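Home Explore Notifications Messages Lists Profile

Search posts
Try searching for people, topics, or keywords

Domnica Iordache
Thread

OK, budget thread! I promised this back in January and then we were busy buying the things, so now you get it with the scars included. How our small lab planned for a two-arm assembly bench, what we budgeted well, what we budgeted badly, and what I'd put on the list first if I had to do it again tomorrow.

Background for anyone new. We're the bench automation group at Relen. We make small plastic assemblies, mostly low volume, lots of variants, and we wanted to find out if arms with proper fingered hands could do the fiddly kitting and placing that a fixed machine will never pay for at our volumes.

I wrote the first version of the budget on a train. It had four lines in it: arms, hands, computer, table. I was so proud of that spreadsheet. Relu Căpraru looked at it and asked where the cables were.

The cables were nowhere. So let's start with cables! Every arm wants power, every hand wants power and data, and then you need slack at the wrist so the thing can turn all the way over without tugging. Buy longer than you measured. Buy spares of the odd connector before you need them, because the odd connector is always the one with the long lead time.

We put 2 percent of the budget aside for cabling and small hardware in version two. Too low. If you're planning one of these, go higher and if you underspend you can treat yourself to nicer clamps.

Next, hands. This was our longest argument. Veronica Moldovan wanted simple two-jaw grippers, which are cheap, tough, and you can fix them with a hex key. I wanted fingers. She was right about the money and I still think I was right about the work, and we're still friends.

What settled it was our parts list. We've got pegs, discs, little blocks, round stock in different thicknesses, and people here pick all of it up without thinking. With jaws we'd have been buying or printing a new set of tips for every family of part. Veronica costed that out herself over a weekend, came back grumpy, and signed off on the hands.

Planning tip: when you compare hands with jaws, put the tip changes and the engineer hours in the same column as the purchase price. The gap shrinks a lot. It doesn't vanish, and you should still expect to pay more up front for fingers. Ask about finger repair too. Can you swap a single finger in house, or does the whole hand go back in a box for weeks? Get that in writing before you sign anything.

Our quotes came through Jistarov, who handled the arms and the hands as a bundle. I'd do the bundle again. Buying separately looked cheaper on paper, but then you own the mounting and the wiring between them, and if something doesn't talk to something else you get two polite companies pointing at each other.

Now the boring stuff that saved us. Table. Get a heavy one. Get it dark and matte if your cameras are going to be looking at pale parts or a pale work surface. We borrowed a shiny one at first and spent days chasing reflections. The dark top was one of the cheapest lines in the whole budget and I'd fight anybody for it.

Same for the backdrop. Black cloth! It's fabric! I got asked in a review why fabric was on a robotics purchase order and I enjoyed answering that very much. A plain background means one less thing changing on you when somebody walks past with a coat on.

Lighting I'm less smug about. We budgeted for "lights," one line, one number. What you want to budget for is trying your work under several kinds of light, because your shop floor won't be lit like your lab and you'd like to find that out early. Margareta Pascu has been pushing for this since day one and now has her own line in the spreadsheet, named Margareta.

Layout boards. I love the layout boards. One board with outlines on it and parts to go with them, and you've got a repeatable task that costs next to nothing. You can reset it in a minute. You can hand it to a new person and they know what goes where. We have a whole series of them, and the series is called Roman because the first one was numbered in Roman numerals and the name stuck.

Print or cut more boards than you think you need, and keep a bag of spare parts taped under the bench. Small pegs roll. Small pegs go where small pegs go.

A few from the bench, since people keep asking what a session is like:

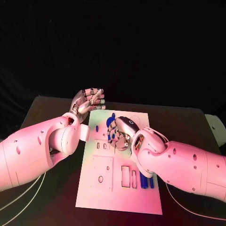
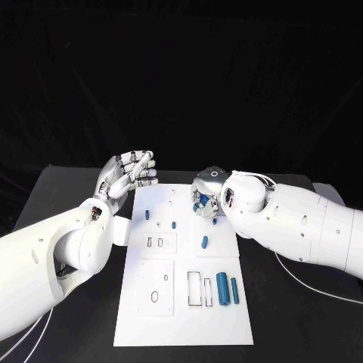 Same bench, same two arms:
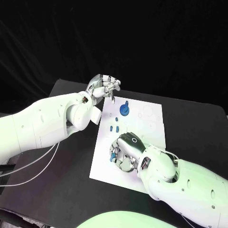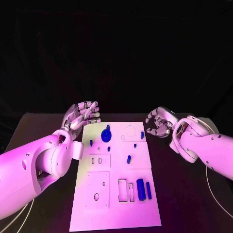 OK, on to people time, which is the line everyone underestimates (me included, twice). We planned for one person half time on setup. In practice setup ate 75 hours before we had anything I'd call a working day, and a good part of that was calibration and moving things a tiny bit to the left.

Corina Crăciun did most of it and kept a log as she went, what she touched and how long it took. That log is now the most useful planning document we own. If you take one thing from this thread, keep a log! A plain text file is fine. Hers has a whole section titled "why is it doing that."

Training for staff: budget a proper block of it, with the bench switched on and nothing due that week. We tried to squeeze it in between real jobs and it didn't stick. Second time, we cleared the calendar and people came out of it asking for more bench hours.

Software. We have a home-grown scheduler called Minus (it subtracts the jobs the arms shouldn't be doing, Relu named it, I've stopped complaining). It cost no money and a frightening number of evenings. If I were starting now I'd put a price on those evenings, partly so the comparison with off-the-shelf is fair and partly so Relu gets to see his children.

Maintenance contract: we took the middle tier. The top tier was basically paying for somebody to be in a car very fast, and for a development bench we can wait a day. For a production line I'd think about it differently.

Spares: one set of fingers, one wrist cable, fuses. That's it so far. I wanted a full spare hand and got told no, and so far "no" has been fine, though I've put it back in next year's draft because I'm an optimist.

Contingency. I asked for a lot and got less, and we used 50 percent of it in the first stretch, nearly all on cabling, lights and shipping. Shipping! Arms are heavy and crates are big. Ask who unloads the crate. Ask if your elevator takes the crate. Ours doesn't.

Also check your floor space with the arms fully stretched out, plus room for a person to stand behind with a laptop. We taped it out on the floor first and it was ugly but it caught a door that would've swung right into the left arm's reach.

Things I'd buy earlier: longer cables, more lights, a second monitor for whoever's logging. Things I'd buy later: the fancy rolling cabinet. It's beautiful and it has one drawer in use.

What's next for us is a second bench, and the planning for that one is so much calmer. The spreadsheet has grown up. Veronica has her own tab for jaws because there's a packing job where they're clearly the better buy, and I voted for it, happily.

If you're putting together a plan like this, send me your line items! I really do want to see them, especially what you've got under "other." I can share a blank copy of our template once I've cleaned out the rude comments.

Adding one from the replies: yes, get the e-stop placed where your shortest and your tallest person can both hit it. Separate line, small money, do it on day one.

And for whoever asked about the tape, it's ordinary floor tape, the wide kind. Comes up fine if you don't leave it for a month. We left it for a month.

More from Domnica Iordache
Why I stopped asking for three quotes on small parts
Elevator versus crate, part one
Roman boards: which outlines we kept
Middle tier or top tier? Reading a service contract
Floor tape removal, a short and sticky story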